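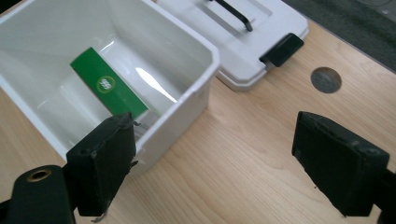 Falldale Fly Tying Project
Progress report to the grant fund, January 17, 2024

We are halfway through the grant and I'm very pleased to say the tying side is ahead of where we thought it would be. The bench nights at Falldale have filled every week through the fall, and the beginners who started in June on plain black wet flies are now turning out tube flies they would be glad to fish with (several of them already have!).

Patterns
The plan called for one salmon pattern and one sea trout pattern. The salmon fly is finished. We call it the Zosley, and it is tied on a one-inch plastic tube with an orange bucktail wing, a short hot-orange collar and a long trailing tail that moves beautifully even in slow water. The first version had too much hair in the wing and skated on the surface, so we thinned it by half and added a small cone at the front. What a difference! The sea trout fly, the Virág, is still being worked on. The body is right but the hackle mats down after a few fish, and we want to try a softer hen feather before we settle it.

Tying output
Members have tied 200 flies to the agreed standard so far, against a target of 90 for this stage. Heads are still the weak point. Quite a few had to be stripped and redone where the varnish had run into the tube, and we now leave them on the drying wheel overnight before anything is threaded.

Materials and storage
Skistix supplied the tubes and liners on time and swapped one bag of liners that were too wide for our tubing. Hooks, hair and finished flies are now kept separately, and all the dyed bucktail has been sorted by shade, a job that took two long evenings and was worth every minute.
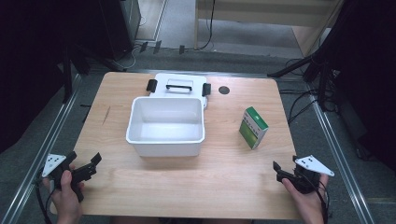 Storage box with the lid open, and a green and white carton.

Spending
Of the 3000 awarded, the larger part has gone on vises, lamps and tubes, as set out in the original budget. We have spent less than planned on feathers - a member gave us a big batch of capes - and would like to move 30 from that line to cover extra varnish and thread. Please let us know if that is all right.

Next stage
Bench nights carry on through the winter. We will finish the Virág, write up tying steps for both patterns, and get the flies onto the river when the season opens. Catch cards are ready to hand out, with space for water height, fly size and line used. The next report will include the first returns from those cards and I can't wait to see them.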